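Trucos para el desayuno y la mesa de trabajo: los que sirven y los que me sobran

Cada cierto tiempo me llega una lista de trucos de cocina, casi siempre con los mismos veinte consejos en distinto orden. Llevo años probándolos en casa, con mala idea y una libreta, y la mayoría no aguanta dos semanas. Esta página recoge los que han sobrevivido, los que he descartado y alguno que sigo sin tener claro. Va de cosas pequeñas: el mantel, la tabla, los aguacates, los vasos, el sándwich con huevo. Quien busque cómo reformar la cocina entera, que mire en otra parte.

Aviso también de que no tengo lavavajillas. Varios consejos cambian si lo tienes.

Proteger la mesa

Se venden protectores de silicona, de corcho, de fieltro y de un material que la etiqueta llama «tecnológico» y que huele a flotador. He tenido tres. El de silicona atrapaba todas las migas de la casa y el de corcho se manchó de tomate el primer día.

El papel kraft de embalar, en cambio, hace lo que promete. Se corta un trozo grande, se sujeta por debajo con cinta de pintor y se cambia cuando da pena verlo. Para cortar verdura, pintar con niños o preparar bocadillos para una excursión me parece difícil de mejorar. No aguanta un cazo recién sacado del fuego, digan lo que digan los vídeos, y con el agua se arruga. Si se te vuelca un vaso, quítalo enseguida, porque el papel mojado retiene la humedad contra la madera y el cerco sale igual.

Lo de encerar el papel con una vela para hacerlo impermeable lo intenté una tarde entera. Quedó resbaladizo y con grumos. No.

Manteles individuales

Los de tela clara son bonitos y sufren mucho. La yema de huevo es lo peor que les puede caer, y aquí el consejo habitual (agua caliente y a frotar) es justo el que fija la mancha. Primero se raspa con el canto de una cuchara, luego agua fría por el revés de la tela, después un poco de jabón de lavar a mano y, cuando ya no se ve amarillo, la lavadora.

Con los que llevan dibujos o letras estampadas yo no froto nunca encima del estampado. Los lavo del revés y los plancho del revés. El vinagre en el aclarado, que según internet «fija los colores», no ha fijado nada en mi casa. El mantel olía a ensalada y perdió el mismo color que el otro, que lavé sin vinagre para comparar.

Tablas de bambú

Me las vendieron como eternas. No lo son, aunque salen bien de precio y pesan poco. Lo que más las estropea es dejarlas en remojo en el fregadero, cosa que hacía yo constantemente hasta que se me abrió una por la mitad. Agua, jabón, estropajo por el lado blando y a secar de pie, apoyada en el canto. Si la secas tumbada, se comba, y una tabla combada baila cada vez que cortas.

Aceite mineral de uso alimentario cada dos meses, una capa fina y a dormir. El de oliva se pone rancio. Lo he visto recomendado en sitios muy serios y sigo sin entenderlo.

El frotado con limón y sal gorda sí lo mantengo, con reservas. Quita el olor a cebolla y aclara alguna mancha, pero no desinfecta, y conviene no confundir una cosa con la otra. Para pollo y pescado crudos tengo una tabla aparte de plástico y no la discuto con nadie.

Y un detalle más sobre el trapo húmedo debajo de la tabla para que no se mueva: funciona. Es de los pocos consejos de cocinero de televisión que he adoptado sin rechistar.

Cubiertos de plástico

Tenía prejuicios contra los cuchillos de plástico y los he ido perdiendo en parte. Para que un niño corte un plátano, un aguacate maduro o pan de molde van de sobra. Para un tomate con piel son una pérdida de tiempo y, encima, el niño acaba apretando demasiado, que es cuando se le va la mano.

Los de colores cogen manchas de cúrcuma y de salsa de tomate. El remedio de dejarlos al sol en la ventana da resultado si la mancha es de cúrcuma; con el tomate he visto poca diferencia. El de la pasta de bicarbonato deja el plástico mate y con rayitas. Prefiero la mancha.

Aguacates

Sobre los aguacates hay más supersticiones que sobre ninguna otra fruta. Voy por partes.

El hueso dentro del guacamole no evita que se oxide. Protege la parte que tapa, y punto. Pega un trozo de film a la superficie, sin aire, y conseguirás lo mismo en todo el cuenco.

Guardarlo entero sumergido en agua dentro de la nevera: por favor, no. Se conserva verde, sí, pero también es un sitio estupendo para que las bacterias de la piel se paseen hasta la pulpa.

La bolsa de papel con un plátano acelera la maduración, eso sí. En mi cocina gano un día, a veces dos. Nada de horno ni de microondas, que lo ablandan sin madurarlo y saben a jabón.

Para saber si está listo, presiona cerca del rabillo con la yema del dedo, con suavidad. El color engaña según la variedad. Y lávalo antes de cortarlo aunque no te comas la piel, porque el cuchillo pasa por fuera antes de llegar dentro.

Limones

Fuera de la nevera duran una semana larga y dan buen color a la cocina. Dentro, en un bote cerrado, aguantan bastante más. Si los gastas deprisa, déjalos a mano en la encimera y no compliques el asunto.

Rodarlos con la palma contra la mesa antes de exprimir saca algo más de zumo. Calentarlos diez segundos en el microondas también. Hacer las dos cosas seguidas no suma tanto como aseguran. Si vas a rallar la piel, hazlo siempre antes de partirlos; parece obvio hasta que tienes medio limón blando en una mano y el rallador en la otra.

Escurrir vasos y tazas

Hay debate, y con bandos. Boca abajo se escurren antes y no les cae polvo. Boca abajo sobre un paño plano, sin embargo, se quedan sudando por dentro y huelen a cerrado, sobre todo los de plástico. La solución es un soporte con ganchos o varillas que deje pasar el aire por debajo.

Compré primero uno de la marca Wellwood, muy fotogénico, con la base tan ligera que volcaba cuando quitabas los vasos de un solo lado. Mi vecina Songül Yazıcı tiene un Ikero más feo que no se mueve. Me pasé meses defendiendo el mío por orgullo y al final copié el suyo. Si ya tienes uno de los que vuelcan, cárgalo en diagonal y vacíalo igual, o pégale unos topes de goma en las patas.

Los soportes que llevan parte de metal pintado y parte de madera piden una pasada de trapo seco de vez en cuando, justo donde se juntan los dos materiales. Ahí empieza el óxido y ahí empieza el moho, según cuál de los dos pierda.

Un color de vaso para cada persona: esto lo di por cursilería y ha reducido mucho lo que friego. Cada cual reutiliza el suyo a lo largo del día. Solo falla cuando hay visitas.

El sándwich de huevo frito

Tostar el pan por una sola cara, la que va hacia dentro. El huevo moja menos la miga y por fuera no te raspa el paladar. Es el único truco de esta página que defendería en una discusión acalorada.

El tomate o la salsa, entre el huevo y algo que haga de barrera (queso, lechuga, una loncha de lo que sea). Directamente sobre el pan lo empapa en cinco minutos. El huevo, con la yema un punto más hecha que si lo fueras a mojar, o acabará en el mantel y tendrás que volver al apartado de las manchas.

Un plato con algo de borde recoge lo que se escurre. Las tablas de servir planas, tan de moda en las cafeterías, me parecen un castigo. En la cafetería Hindus de mi barrio lo sacan sobre una pizarra y la yema llega a la mesa antes que el tenedor.

Montar el desayuno la noche anterior

Leí que dejar la mesa puesta ahorra una barbaridad de tiempo por las mañanas. Lo he hecho durante todo marzo y ahorra poco. Lo que sí quita son discusiones, que a las siete de la mañana ya es algo. Dejo el mantel, los cubiertos sobre la tabla, la fruta al lado y los vasos en su soporte. El pan no, que se seca. El plato tampoco lo dejo boca arriba, por el polvo.

Conviene poner la tabla a la izquierda y el plato en el centro si eres diestro y cortas la fruta antes de sentarte. Si eres zurdo, al revés. He visto esquemas con seis zonas y flechas; con dos basta. 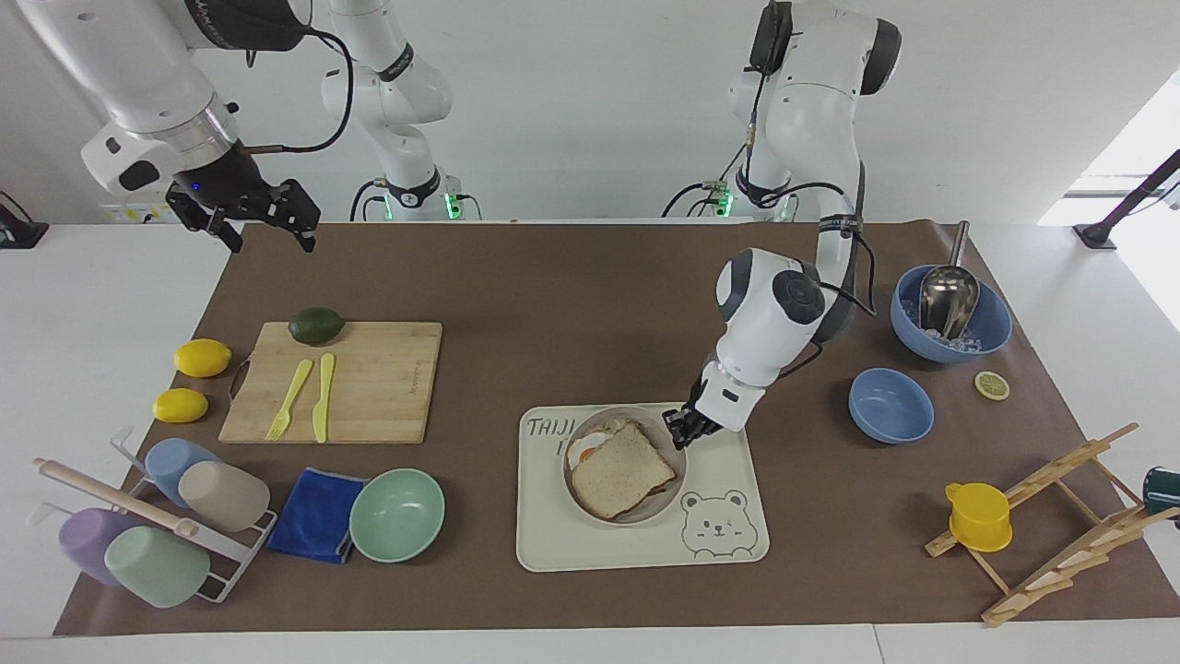

Lo que he dejado de comprar

Partidores de aguacate con tres funciones. Cortan peor que un cuchillo, deshuesan peor que una cuchara y ocupan medio cajón.

Bolsas «de larga frescura» para limones. Tuve unas Kaufmann y los limones duraron lo mismo que en el bote de las aceitunas.

Moldes para freír el huevo redondo. La clara se cuela por debajo, el molde se pega y friegas el doble. Si lo quieres redondo, usa una sartén pequeña.

Aceites especiales para bambú en frasquito. Mira la composición antes de pagarlos: el que yo compré era aceite mineral con olor a naranja.

Pendiente de probar

Me insisten en que la cera de abeja mezclada con aceite mineral protege más la tabla que el aceite solo. Tengo media tabla tratada de cada manera desde hace poco y de momento no las distingo. También quiero comprobar lo de guardar medio aguacate sobre cebolla picada, que me da pereza por el olor.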